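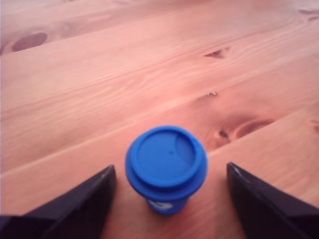

Readers of the last edition asked for the lid check to come before the cup is filled, and one Mukcombe reader wrote that the vent is the part most people forget: "I clean the sip opening every day and only look at the vent when the drink stops flowing." The order below has been changed to suit.

Section 4. Fitting and checking the lid

4.1 Wash the cup and lid by hand before first use. Rinse and let both dry with the lid off.

4.2 Hold the lid up to a light and look through the vent hole. If it is blocked, soak the lid in warm water for 13 minutes and rinse again.

4.3 Stand the cup on a flat table. Set the lid on the cup and press down around the raised rim.

Caution: Do not fill the cup with liquid hotter than 82 °C. Do not cover the vent with tape or a sticker. 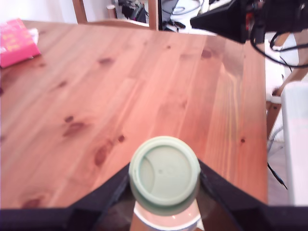
Fig. 2. Cup with pale green lid. Sip opening and vent hole on top.

4.4 Fill the cup with cold water, refit the lid and tip it over a sink with the sip opening facing up. A drip from under the rim means the lid is not seated – remove it and repeat step 4.3.

Note: Lids of different colors are cleaned the same way. Spare lids are listed under Dilum in the parts section.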